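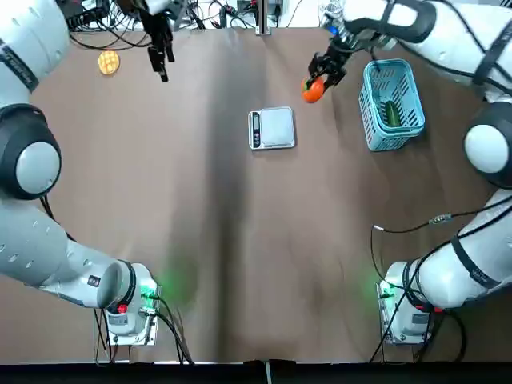

*One waffle cookie on brown paper. Start with less than you think.*

## The bare table

Monday, November 14, 2022

Six weeks to the big dinners and every other magazine is telling you to buy a runner. We're going the other way. Brown paper, one biscuit, a plastic basket with some veg in it. That's the feature, more or less.

Brown first. Brown is having a moment - kraft paper, wrapping paper, the stuff that comes round parcels. Off the roll, straight down the table, almost edge to edge. A crease down the middle is fine. Leave it. We tried ironing ours in September, low heat, tea towel on top, and it came out flatter but somehow sadder. Creases catch the light. And when somebody tips the gravy over you fold the lot up and bin it.

How much? We got through 10 rolls for the whole winter issue and that was with a lot of faffing. One roll does a family Christmas, with enough left to wrap a few presents.

Then the yellow. A waffle cookie is a very good yellow, gold really, and that raised grid looks smart against plain paper. No plate, no doily. Put it down, walk away, have a look from the door. If it looks lonely, good, it'll be eaten first. The waffle kind also keeps well, a week in a tin easily, longer if you hide the tin.

We like the ones from Hanrahan, the bakery by the old bus station, who do them in bags of ten on Fridays and are usually sold out by lunch. Or make your own if you've got the iron. Butter, sugar, egg, flour, pinch of salt. Let the batter sit for half an hour. Press hard. They go from pale to burnt very fast so stay by the iron and don't answer teh phone.

### Now the basket

Everyone asks about baskets. Wicker is lovely and wicker sheds. It gets in the butter. For anything that's come out of the ground or off a vine we've gone over to plastic, the sort with holes in the sides, in a pale colour. Rinse it, shake it, put it straight on the table. Air gets round, nothing sweats.

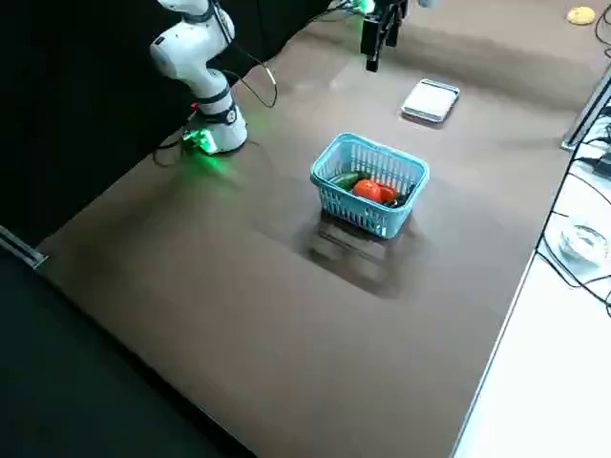
*Light blue basket, red tomato, green cucumber. White tray standing by.*

Light blue is the one. Red looks redder in it and green looks cleaner. A tomato at the front where you can see it, a cucumber down one side, something darker and green tucked in at the end. Don't heap. A heaped basket looks like a market stall, and then people are shy of taking from it in case the whole thing goes.

Tomatoes out of the fridge, please. An hour before, at least. Cucumbers can stay in till the last minute. A knife and a board go out with them and people can cut their own - it gives the early ones something to do while you're still looking for your other shoe.

A flat white tray goes near the basket and you leave it alone. It'll fill up by itself. Ends, stalks, slices nobody has claimed, the salt. Small is better, a big tray turns into a second table. Ours has a light grey rim and that's as much decoration as we'd go for.

### What to spend

Not much. Droler have perforated baskets in with the storage things, near the back, and Trirnatance do a nice narrow tray if you can live with the postage. Or look in the cupboard first. Half of what we used this month was already in the studio kitchen at Hamar, stacked behind the good bowls.

We asked readers in September what they put on the table when people come round. 770 of you wrote in, thank you, it took ages. 203 said flowers. 114 said candles. A good few said "whatever's clean" and we felt very close to those people.

### Quick order of play

- Paper down, crease and all
- Basket somewhere near the middle
- Tray to one side, empty
- Biscuit or biscuits well away from the tomatoes, they go soft
- Lights on low if you've got a dimmer, the paper goes a lovely toffee colour

Leave some brown showing. Lots of it. You'll want to fill the gaps at about ten to seven when the nerves kick in, so go and wash up a pan instead. Guests bring bottles, bags, phones, somebody brings a pudding you didnt ask for, and it all needs somewhere to go.

*Next month: soup for a crowd, and what to do with all that paper.*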